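Filed under: Workshop Notebook / Paper & Glue

Paste test, batch 7 (December)
by Daichi Shibata
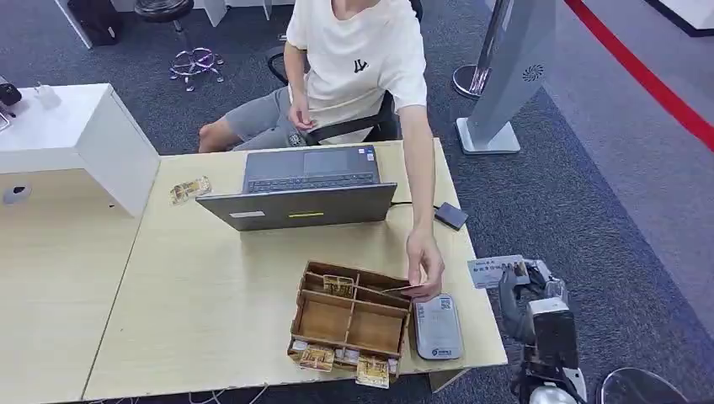 Page last changed: December, 4:40 pm

Well, the wheat paste is behaving much better than last month's, I'm happy to say! I cooked 229 g of water with the Mamirano flour, stirred it far longer than I had patience for, and left it under a cloth over lunch. Strips 2 and 3 went down flat on the gray board. The first one cockled badly (my fault, I brushed it on like butter).

The Viltar brush sheds, so please use the old one until we get another. Peel tests tomorrow after coffee, once everything has had a night under the weights. I still want to try a thinner mix on the Hamada tissue, with nearly half the flour, and I'd love company for that if anyone has a free hour.

Plakel Bindery Workshop | Contact | Back to top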